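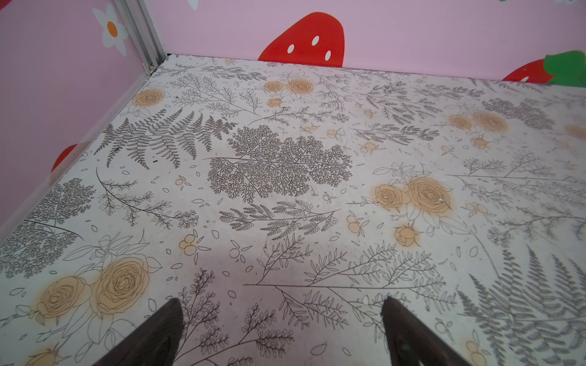

Why does wallpaper come off the wall in the kitchen sooner than in the bedroom?

Steam gets behind the seams and makes the paste soft, and in a kitchen this happens every day, mostly in the hours before dinner. A bedroom wall has a quiet life in comparison.

I learned this when I moved to Verkodano, a town where people still put paper on their walls and talk about it seriously. In my own country we paint. My first apartment was on the third floor above a shop called Kanach, which sold buttons and lamp cords, and it had four layers of paper in the hallway. I know the number because I removed them all in February, with a wide knife and a bucket of warm water.

We use cookies to improve your visit. Accept | Manage settings

The oldest layer was brown stripes. On top of it came small green leaves, then a yellow one that I think was meant to look like cloth, and then roses. The roses I wanted to keep, but they were glued to the yellow and the yellow was glued to nothing.

When the walls were bare I went to Misus, the paper store behind the station. It has 258 patterns in the sample books, and you are allowed to take a book home for one night if you leave your house key or some other thing of value. I left my watch. I put the book open against the wall at nine in the morning and again when the lamps were on, and the pattern I loved in the store looked gray and tired after dark. So I went back and took another book.

What I finally bought is called Carbone. It has thin black lines on a cream ground and it costs 15 a roll, which was more than I planned. The woman at the counter told me to check that every roll has the same batch number. Mine said 2409, all except one, and she changed that one without any discussion. Two batches can look equal in the hand and different on the wall, she said, and then it is too late to complain.

Hanging the first strip took me the whole morning. You must draw a straight line with a weight on a string, because the corner of an old room is never straight, and mine leaned to the left. The paste must rest on the paper for some minutes before you lift it. I did not wait, and the strip grew wider on the wall and made bubbles. The second strip I let rest while I drank coffee, and it went up flat.

The building is 100 years old and the walls move a little in winter. Near the window one seam has already opened, thin as a hair. I keep the last half roll under the bed for repairs, with the batch number facing out.

14 comments | Share this story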